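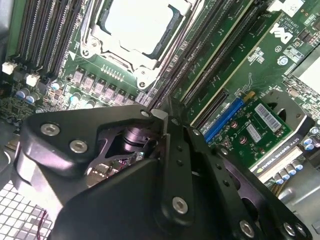 Desktops and workstations

Re: [refurb-list] Dell workstation, cooler off, now what?
From: Ayten Coşkun
To: refurb-list
Thursday, 21:14

Hi Tadeusz, hi all,

Sorry for the slow answer, I've had my head inside one of these all week and only sat down with a cup of tea ten minutes ago.

Tadeusz Krajewska wrote:
> I've been given a Dell desktop workstation that shuts itself off after
> a few minutes. I'm assuming dried-up paste. The cooler is off and I can
> see the processor, but I've never gone further than this on a Dell.
> Do I need to take the chip out of the socket to clean it properly?
> And is it worth doing the memory while I'm in there? Two of the
> sticks are a bit of a mystery to me.
> I have isopropyl, coffee filters and a tube of Grimine that came
> with something else.

First thing, leave the chip where it is! You can clean the top perfectly well with the silver retention frame latched down over it, and that way the pins never see daylight. I know it's tempting to lift the lever and have a look (I've done it, I bent a pin, I spent an evening with a sewing needle and a magnifying glass and I'm still cross about it). Keep the latch shut unless you're swapping the processor.

The one at the top of this message is on my bench at the moment, also a Dell, and you can see how bright the top of the processor comes up against the green board. Yours wants to end up bare metal, no grey smears left in the corners. Coffee filters are fine, better than kitchen roll, which leaves fluff. Put the alcohol on the filter and not on the chip, work from the outside edge inwards, fold it over, go again. I usually get through four or five. Do the underside of the cooler the same way.

Grimine is all right as paste, by the way. Imad swears by the Pascu stuff but he also paid twice as much for it, so he would. A blob the size of a small pea in the middle, put the cooler straight down without sliding it, then tighten the screws a bit at a time, going corner to corner. If you do one right up before starting the next it'll sit crooked and you'll be back where you began.

Memory: yes, do it while you're there. Those long black slots beside the socket collect dust something awful and it's much easier to get at them with the cooler off. Take a photo first so you know which stick lived where. Then out with them all, soft brush along the slots, and a puff of air from the side. Please don't scrape at the contacts with anything. When the sticks go back in, push until the clips snap over by themselves. If you have to help a clip across, the stick isn't home yet.

For the mystery pair, look at the label on each one and post what it says. Mixed sizes will often run, but some of these boards are fussy about which slots get filled first, and there's usually a diagram on the inside of the side panel. If yours has lost its panel, the slots tend to have white lettering printed next to them on the board. It's faint, so you'll want a torch.

While I think of it, check the little white connectors near the memory before you close up. I knocked a fan lead half off on the last one and the machine sulked at me with error code 1331 or some such until I found it. It took me an hour. The lead was hanging by a thread.

Does yours shut off on the login screen, or only once it's working hard? If it's dying at idle I'd look at the power supply as well. Anel had a spare out of a scrapped machine, and I think it's still in the Skodance box under the stairs.

Afaf, did you ever get those replacement side panels from Relero? I could do with one if there are any left.

Ayten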